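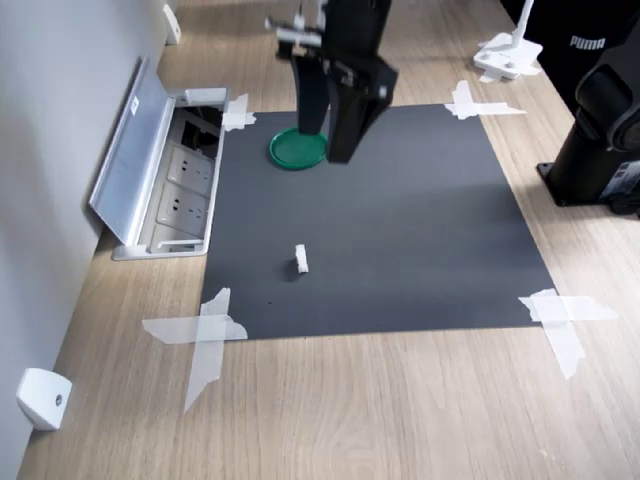 Wiremu Pearce reckons the tape will give up before the mat does, and that we should have ordered the heavier sheet and let its own weight hold it. He may be right. The heavier one from Nusska is 6 mm and would leave a step at the edge, so the thin sheet stays for now.

**January, mat fixing, second attempt**

Purpose: keep the dark grey mat flat and square so that the positions of the green lid and the small white piece can be compared between sessions. First attempt used one strip along each side. The corners curled overnight and the near edge crept 2 mm.

Present layout:

- Masking tape, crossed, at all four corners. No tape along the sides.
- Longer strips at the two near corners, run well out on to the wood. These take most of the pull when somebody leans over.
- Shorter pieces at the far corners. Upper left is tight because of the outlet box, so the strip there has to stay short.
- Outlet lid left open while working.

Tape is the Prirkier general-purpose roll from the stores drawer. Peel test on an offcut of the same oak finish: no residue after 10 hours, slight residue after a weekend. Wipes off with a damp cloth. Do not use the Dristalell roll, which lifted a patch of finish on the other bench.

Strips wrinkle if laid in one go. Press from the mat outwards with a thumb, then go over with the back of a spoon. Cross the second strip while the first is still held down.
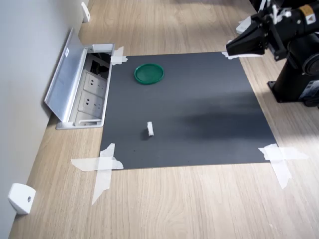
Flatness checked with the steel rule laid corner to corner. No gap visible on one diagonal. On the other a sheet of copy paper slides under near the middle, then stops. Acceptable. Edges not rechecked after lunch.

Surface: the mat picks up dust very quickly and every speck shows against the grey. Lint roller before each session, not a cloth, as the cloth leaves fibres. Dwayne Kasprzak suggests storing the mat rolled inside a sleeve. Rolling is what caused the curl in the first place, so store flat under the Mrema catalogues if it has to come up.

Lid: rim upwards, upper left part of the mat. White piece: stood on end, lower down, clear of the lid. Starting distance between the two is 130 mm, centre to centre, measured with the rule and not by eye. It was set by eye last time and I can't use those notes.

To do:

- Pencil marks on the tape, not on the wood, for the mat corners.
- Try a single long strip at lower right in place of the cross.
- New roll of tape. The present one is nearly down to the core.
- Ask Wiremu for the price of the heavier sheet anyway.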